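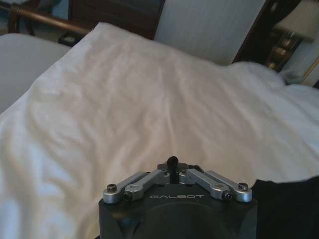 What counts as the start of a restricted area on a small pier, the fence or the gate?
The fence line. The gate is only the spot where you check people through it, so if the fence moves for a repair, the restricted area moves too until someone changes the plan.

OK, I keep having to look that up, so now it's at the top where I can find it.

3/4/20

Spent the morning on the badge readers at the Gukstead pier. We had two readers dropping out on the landside gate and I was sure it was the cable run, same as last June. Swapped the cable on the left one, no change. Swapped the power supply – still dropping. Then Lorna Hepburn came down with the laptop and noticed both of them go quiet right when the Drummond ferry ties up and its crew all badge in together. So it's the controller choking on the queue, and I wasted a perfectly good cable.

Pulled the log off the controller. 176 badge reads for yesterday, and 93 of them came in on the left reader, which makes sense as it's the one nearest the crew van. The missed reads don't get logged at all, which I really don't like. If a guard waves someone through on a missed read there's no record except the paper sheet, and the paper sheet yesterday was mostly initials.

Things I tried on the controller:
Raised the buffer setting one step. Better, but still lost a read when I badged fast on both sides.
Turned off the photo lookup. No lost reads, but then the guard doesn't get the face on screen, and the plan says they should. Turned it back on.
Old firmware from the Skukano box on the shelf. Wouldn't load. Don't bother trying again.

Emailed Plenanus to ask if the newer controller fits the same backplate. If it doesn't we're drilling into the guard hut wall and I'd want the landlord's OK first.

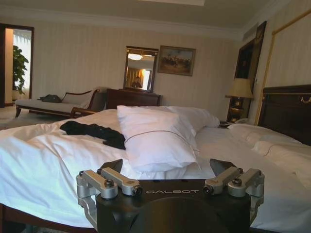 Bed and pillows, white bedding.

After lunch Lorna and I walked the fence with the drawing. The drawing shows the light pole outside the fence and it's inside now, must have been that way since the repair. I marked it in red pen, needs to go into the proper file before the next drill. Also the sign by the bollards is so faded you can't read the security level on it. Ordered a new one (the slide-in kind, so we can change the level without a screwdriver).

Still to do: ask the ferry crew if they can badge in one at a time for now, they won't love it. Write up the missed reads. Find out who has the spare key to the hut, mine sticks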